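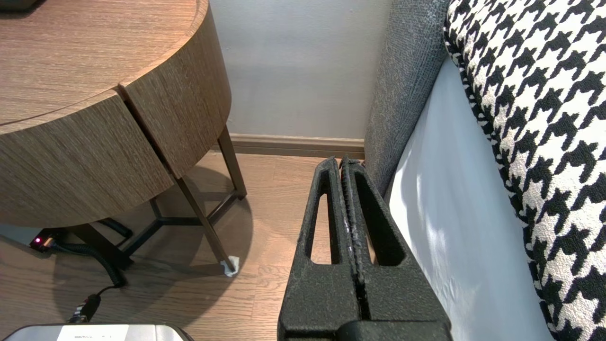
What happens when someone rings 999?

Quick one today, kids! Big subject, small page.

Say a bike gets pinched in Hinisville. Or a shop window gets smashed. Somebody rings up. A person called a call handler picks up the phone. They ask where you are first. Always where. Then what's happened, and is anyone hurt.

999 is for emergencies only. Someone in danger, or a crime going on right now. Bike gone since yesterday? Grown-up rings 101 insted. 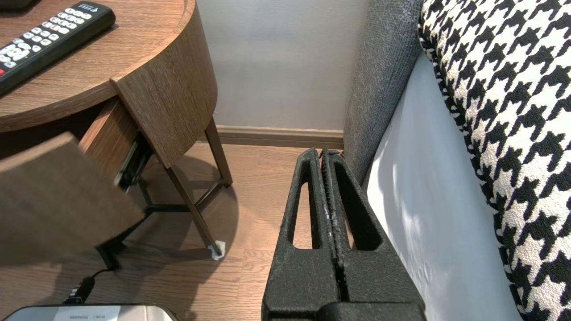 Next, an officer comes round. Might be somebody like PC Tormod Tangen, 12 years in the job, big notebook. He'll want to know what's missing and when you last saw it. He looks about too. Slowly. Thieves drop stuff, and small things roll. So in a room with a grey sofa and a round wooden table, he'd check the floor by the sofa arm and under the table, right along to the bottom of the wall. Don't tidy up before he comes!

Fingerprints. Everyone's are different, even twins. They show up best on smooth, shiny things like glass. Rough stuff is harder.

Then you get a crime number. Looks dull. Keep it safe, the police use it to find your case again.

What's a witness?
Anyone who saw or heard something. Could be you, even if your only 7. Say what you saw. Don't guess. "I don't know" is a fine answer.

Word box
Suspect: someone the police think might have done it. Not proved yet.
Statement: your story, written down.
Evidence: things that help show what happened.

Next time: what goes on in a court, with Sugeng Yusof.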